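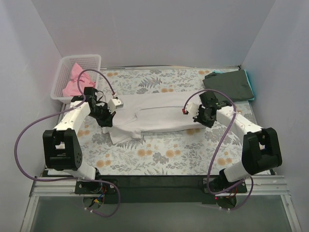
White garment, partly folded, on the floral-print surface.

Rehearsal and Recording Rooms, Durkby
Safety checklist with comments
Band in residence: Huanca (second album, for the Favico label)
Checked by: Benoît Guérin
Date of visit: Thursday, June 18, 2026

Result codes: OK / To correct / Not checked

1. Entrance and corridor
Front door opens fully from inside without key: OK
Corridor free of cases: To correct
Comment: Two bass cabinets were standing in front of the fire door of the live room. I asked the band to move them and they did it while I was there. The same remark is in my report of May, so I ask Favico to write it in the booking conditions.

2. Electrical supply
Main board closed and labelled: OK
Separate circuit for amplifiers: OK
Extension leads, condition: To correct
Comment: Lead number 34 has a cut in the outer cover near the plug. I took it away from use and put red tape on it. Please do not repair it with tape, it must be replaced. The other leads are good. One multi-socket was connected into another multi-socket behind the keyboard stand. This is not permitted, even for small pedals.

3. Live room
Microphone stands stable: OK
Drum riser fixed: To correct
Acoustic panels fixed to wall: OK
Comment: The riser moves when the drummer plays strongly. The left back foot has lost its rubber. The singer told me they have recorded three songs like this and do not wish to change the sound. I understand, but the foot has to be replaced before the next session. I believe the sound will be the same.

4. Control room
Ventilation: OK
Chairs and desk: OK
Rack screws: OK
Comment: The rack with the Cila preamplifiers is heavy at the top. It is well screwed, but I would prefer to have the power unit at the bottom. It is advice only.

5. Noise
Level notice on the door: OK
Ear protection available: To correct
Comment: The box was empty. The band has its own moulded plugs, but the guests for the choir parts do not. Please fill the box before they come.

6. Fire
Extinguisher, control room, tag 1218: OK
Extinguisher, corridor: OK
Alarm heard in live room with music playing: To correct
Comment: With the door closed and the full band playing, I could not hear the alarm. A flashing light above the window is necessary. Until it is installed, one person must stay in the control room during each take.

7. Kitchen and store
Kettle and fridge: OK
Shelves: OK
Roof space above store: Not checked
Comment: The ladder was locked and the key was not on the site. I will look at it on my next visit.

Follow-up
Riser foot, lead 34 and ear plugs: Huanca may continue to record, but these points must be closed within 2 weeks.
Alarm light: Favico to send me the order confirmation.

Signed: B. Guérin
Copy to: Favico, studio office Durkby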